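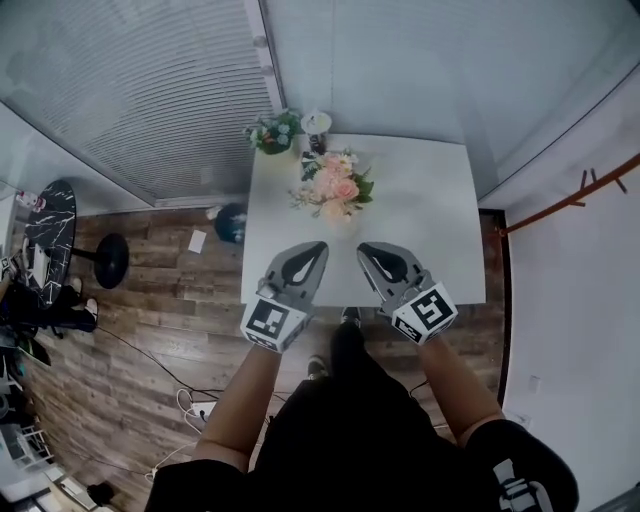
White table, two grippers, 27 Dec 2020

The Carp

Viorica Bratu bought the carp alive, which was her first mistake, and gave it the bathtub, which was her second. It had come from Ghiță, who ran the fish stall at the back of the Tanasia market and had never sold anybody the fish they pointed at.

"This one is better," he said, reaching past the one she wanted. "This one has character."

Character weighed more, and he charged her 197 for it. She gave him 200 and he looked around for change the way people look around for a waiter they hope won't come.

The plan was soup. Her sister Nuta was driving in from Zidulley with her husband and her opinions, and Nuta's own fish soup had taken second place at a village fair 19 years ago, a result she still discussed as if it were under appeal. Viorica had onions, celery root, a jar of sour borscht and enough lovage to bed down a horse. She also had a carp that turned to look at her when she brushed her teeth.

By noon she had sharpened the knife. By one she had sharpened it again. At two she sat on the closed lid of the toilet and explained to the fish that it was nothing personal. The carp opened and shut its mouth. It was a better listener than her brother-in-law.

She called Ghiță.

"Do you take returns?"

"On a fish?"

"It's in the same condition."

"It's been in your bathtub," he said. "It's a used fish."

So she made the soup with what was in the cupboard, three cans of mackerel and a good deal of vinegar, and threw in the lovage until the pot looked like a lawn. Nuta arrived at five, still in her coat, and went straight to the stove with a spoon.

She tasted. She tasted again. Her husband asked where he could wash his hands and Viorica said the kitchen sink, quickly.

"Fresh carp," said Nuta at last. "You can always tell. Canned fish has no character."

"Ghiță picked it out," said Viorica, and went to get the bread.

From down the hall came a splash.

"Your pipes," said Nuta, holding out her bowl -- "you should have somebody look at them."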